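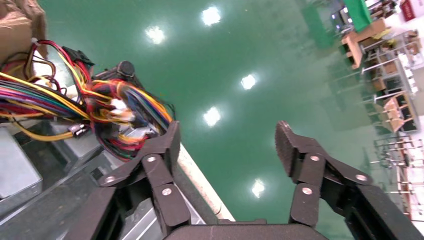
Thread on how the sophomore class rep count is done at Tanasarn High, mostly for next year's election team. I ran the tally in the spring and the written procedure has gaps. I'm filling them in before the August handover.

Basic setup. 4 candidates, two seats, one ballot per sophomore. Voters rank as many or as few candidates as they want. The count is a single transferable vote with a fixed quota. The student handbook says "ranked voting" and stops there, so the rest comes from the procedure sheet Inès Pruvost wrote when she was student council adviser.

Valid ballots this year: 168. The quota is valid ballots divided by one more than the number of seats, drop any fraction, then add one. With two seats you divide by three. Do the drop before you add. The old spreadsheet rounded up instead, and that gives the wrong quota whenever the division comes out even. It comes out even for 168.

That spreadsheet is still in the shared drive. It's the one with "final" in the name. Please don't use it. The correct one has a tab called QUOTA with the formula locked.

Ballots are collected in Flivon, the form tool the district already pays for. Eligibility comes from Nuta, where enrollment and grade level live. The two don't talk to each other. You export a list of sophomore ID numbers from Nuta and upload it to Flivon as the allowed voter list.

Export that list the afternoon before voting opens. We exported ours too early, and students who had transferred in since then got a "not eligible" message. They had to vote on paper in the main office. Those ballots are just as valid, but they have to be typed in by hand and checked by a second person.

Grade level in Nuta is set by credits earned. Homeroom assignment is set by year of entry. A student can sit in a sophomore homeroom and be coded as a freshman. The election rules go by homeroom. So filter the export on homeroom code and ignore the grade level column.

If you filter on grade level the list looks fine. The total is close enough that you won't notice. Compare it against the homeroom rosters.

What counts as a valid ballot: it has exactly one first choice. Everything after that is optional. A ballot with a first choice and nothing else is valid. A ballot with a second choice and no first choice is not, and you don't get to promote the second choice.

Duplicate rankings: if a voter marks two people as second, the ballot is good for its first choice and stops there. Flivon can block duplicates if you turn on "unique per column." It is off by default, and it resets to off when you copy a form from last year.

Skipped rankings: first, then third, no second. The sheet says to close the gap, so the third choice is read as the second. I agree with this. Some schools stop the ballot at the gap. Grurnura does, and their sheet is going around as a template, so check which one you have open.

The quickest way to tell: the Grurnura sheet calls it a "blank preference." Ours says "skipped rank."

Round one. Sort by first choice and count. Anyone at or over the quota is elected. If both seats fill in round one you're finished and can stop reading. We had one candidate over and three under, so it went on.

Surplus transfer. The elected candidate has more votes than the quota. The extra has to go somewhere, and this is the step people get wrong. You do not pull a handful of ballots off the top of the pile. Which ballots happen to be on top changes the result.

You move all of the elected candidate's ballots to their next choice, each at reduced value. The value is the surplus divided by the candidate's total votes. Keep the value to four decimal places and cut off the rest. Don't round. The sheet says "truncate" and means it.

Check after every transfer: add up the votes for all candidates, plus the votes on exhausted ballots, plus whatever was lost to cutting off decimals. The sum should equal the number of valid ballots. The elected candidate goes into that sum at exactly the quota. If it's off by more than a tiny decimal, a ballot has been moved twice or not at all.

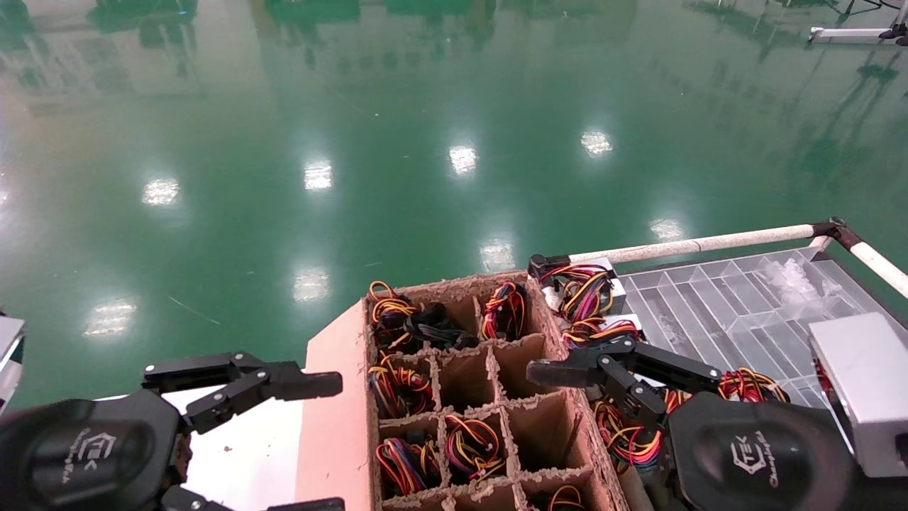 Ours was off by exactly one on the first pass. One of the paper ballots had been entered on two rows. The ID column is hidden in the tally view, so two identical rows look like two students who agree with each other. Unhide the column and sort by ID before starting.

Then hide it again, or better, delete it from the working copy. The tally is supposed to be done without names or IDs. The adviser keeps the full copy. I'd like to see this written as two separate files with two separate permissions. Right now it relies on everyone remembering.

Elimination. If nobody new reaches the quota after the surplus moves, the candidate with the fewest votes is out. Their ballots go to the next choice still in the race. Each ballot moves at the value it already has. First-choice ballots move at full value. Ballots that arrived from the surplus stay at the reduced value.

The working tab has a VALUE column for this. Never overwrite it by dragging a cell down. Dragging turns the reduced values back into ones without any warning and the check sum then comes out too high.

"Next choice still in the race" means skip anyone elected and anyone eliminated. If the voter's second choice already has a seat, go to the third. The vote doesn't sit with someone who can't use it.

Exhausted ballots: no remaining choices. We ended with 20. They stay in the total for the check but they don't lower the quota. The quota is fixed in round one and never recalculated. A few students asked about this and the question is fair, because some systems do recalculate. Ours doesn't.

One result of a fixed quota is that the last seat can be filled by someone who never reaches it. When the number of candidates left equals the number of seats left, they're elected. That happened this year. The second seat was filled under this rule and it is a normal outcome. No runoff, no recount.

Ties for elimination. Look back to the most recent round where the tied candidates had different totals, and eliminate whoever was lower. If they were tied in every round, draw by lot with the adviser present. The sheet doesn't say how to draw. I'd suggest folded slips and a written note of who drew.

There is no rule for a tie in round one between two candidates who are both over the quota. Their surpluses would be the same size and somebody has to go first. It didn't come up. I've proposed drawing by lot there too. It should be settled before an election where it matters.

Withdrawals. If a candidate drops out before voting opens, remove the name from the form. If they drop out during voting, leave the form alone and treat them as eliminated before round one. Editing a live form in Flivon shifts the answer columns, and the ballots already in will line up with the wrong names.

I tested that on a dummy form. The shift is silent. The export still has the new header row, and the old responses sit one column to the left.

Results posting. We posted names only. The sheet allows posting the full round table and I think we should. With only names, everyone assumes the first choice totals decided it. On the other side, a low first-round number is hard on a fifteen-year-old, and Inès has made that argument for as long as there's been a sheet. The compromise on the table is posting rounds with transfers but giving the full counts only to candidates who ask.

Recount requests go to the adviser by the end of the next school day. A recount means someone else runs the tally from the frozen export, on their own copy, without looking at the first one. Comparing as you go isn't a recount.

Freeze the export at 3:15, when voting closes. Late responses still come in if a student had the form open. Flivon stamps the time it was submitted, and that's the one that counts. The "started" column can be ignored.

Still open: paper ballots for students who are out on a field trip, the first-round tie rule, and who owns the QUOTA tab when I'm no longer on the team. I've put all of them in the comments on the procedure sheet. If you ran a count in another grade and did any step differently, add it there and say which round it was in.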